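The Quiet Arm

The arm at the Camenzind arcade had been sold as maintenance-free, so Yaowalak Khunthong went over every morning to maintain it.

It served coffee. That was the whole of its ambition. It stood behind a white counter between the prize booth and the restrooms, and for three dollars it would bring a cup from the brewer to the customer in the time it takes a person to regret not asking a person. The maker, a firm called Zunuvow, had named the model Hulla. The owner of the arcade had paid extra for the name to be printed on the base, then had the base bolted down facing the wall.

Yaowalak had a tool roll, a logbook and a key to the side door. Her predecessor had left the logbook mostly blank, apart from one entry that read "made a noise, stopped making it." She admired the economy of this but could not bill for it.

The trouble that April was error 303. According to the manual, 303 meant "grip position outside expected range." According to the night manager, Orathai Yimyam, it meant the arm went up to a cup and sulked.

"It gets right there," Orathai said. "Then it thinks about its life."

"Did you restart it?"

"I restarted it, I cleaned it, I called it a name. The name worked best."

Yaowalak took the cover off the wrist and found what she usually found, which was a screw that had worked its way most of the distance to freedom. She put a drop of threadlocker on it and ran it back in. Then she loosened the finger mounts and wiped the seats with a lint-free cloth. Syrup had gotten in there. Syrup got in everywhere; she had once found it inside a sealed fuse box at Pinside, the pinball place across the river, which didn't sell syrup.

She set the fingers back on and snugged them by hand, and asked the controller to forget where it thought they were. It asked whether she was sure. She said she was. It asked again, in a slightly larger font.

The teaching came next. You drove the arm down to a full cup at the slowest speed there was, stopped it short of the rim, and told it that this, from now on, was the meaning of "almost." The manual said you could do it with an empty cup. Yaowalak had read that part to Orathai aloud, for the pleasure of hearing her laugh, and then they had filled one with black coffee nearly to the top.
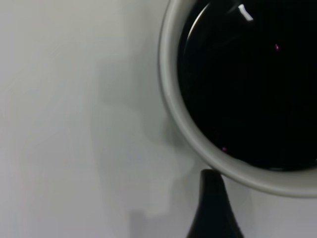
"How do you know when to stop it?" Orathai asked.

"You stop while there's still a gap, save the point, and let the controller close the last bit at low force. If you teach it touching, it'll push the cup every time."

Orathai thought that over. She had worked nights for long enough to have views on who pushed and who got pushed, and she kept them to herself.

Yaowalak saved the point. The controller offered to name it for her, and suggested POINT 56. She typed ALMOST instead – it took forever, one letter at a time with the arrow keys – and pressed run.

The arm backed off, rose, considered the ceiling, and came down again. It closed on the cup with the care of someone taking a sleeping cat off a chair. Then it carried the coffee the length of the counter, set it down in front of Orathai, and showed a green light.

"Huh," said Orathai. She drank some. "It's cold."

"That's the brewer. Different contract."

"Who looks after the brewer?"

Yaowalak turned back through the logbook to see. The page had one line on it, in her predecessor's hand. It said "maintenance-free."

She wrote down the screw, the syrup and the new grip point, and rolled up her tools. Behind her the arm went back for another cup, though no one had ordered one, and the display changed to error 410.

"What's that one?" said Orathai.

Yaowalak unrolled the tools again and went to find the manual.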